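Birndale bench, kitchen-goods unpacking
14 February 2022

Continuing the question from the Mutiso review: can an arm clear and restock a kitchen table without someone standing next to it. My answer going in is no, but the reasons keep shifting, so I am writing them down per item class. Boxes and cans are close to solved. Bags and film-wrapped food are where the time goes.

Table layout as agreed: open carton at left, wicker basket at right, packaged goods and the utensil holder between them. Wrist camera plus the room view.

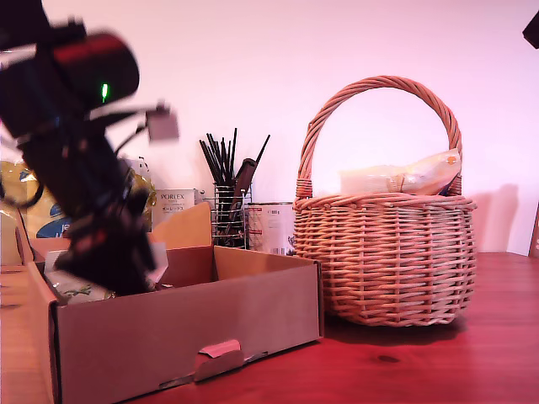
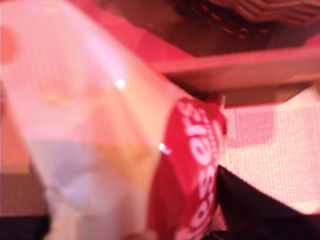 Item classes

Rigid boxes. The PORLEX box is the easy one. Flat faces, square corners, white on a pale wall but the printing gives the detector enough. No changes planned.

Cans. The 800 g can stands right beside the mesh holder. Grasp planner wants to come in from the side and the holder blocks it. A top approach works in simulation with the current finger spread. Not yet tried on the bench.

Film packets. Still the worst class. Three separate problems that we have been logging as one:
— Glare. Bright spots on the film come back as holes in depth. The planner reads a hole as free space and sets the fingers too deep.
— Shape. The outline from the room view is stale once a finger touches the film. Replanning from the wrist camera would fix it, except that up close the packet fills most of the image and blurs.
— Print. Label matching needs a whole word. With the red wrapper at close range the readable part is "...esers", rotated. A person fills in the rest. The matcher returns nothing and the item goes to unknown.

Mesh holder with the thin black sticks. Left out of the task list. Segmentation merges the bundle with the mesh and I do not want to spend June on it.

Basket. The tall arched handle needs to be in the collision model as an arch. At present it is a solid block, so every approach over the middle of the basket is rejected. Same remark for the upright flap at the back of the carton, which is modeled as if it lay flat. Opposite error, worse consequence.

Settings

Planner: Corneck build, unchanged. Depth timeout 900 ms. Retry limit 2 per item, then skip and flag. Grasp table has 2,952 entries, nearly all of them for rigid shapes, so the film results should surprise no one.

Opinion, for whoever picks this up

For a shop floor with cartons and cans I would let it run with a person in the next room. For a household table, no. The chore people want done is the mixed one, and a retry limit does not help when the item has a different shape on each try. Grornari is offering a softer fingertip pad. It may help with slip. It will not help with glare.

To do
— Polarizing filter on the wrist camera, compare depth holes on 10 packets
— Arch model for the basket handle
— Flap at the back of the carton: take height from depth, drop the fixed value
— Partial-word matching, minimum five letters, any rotation
— Move the can clear of the holder for one set, then put it back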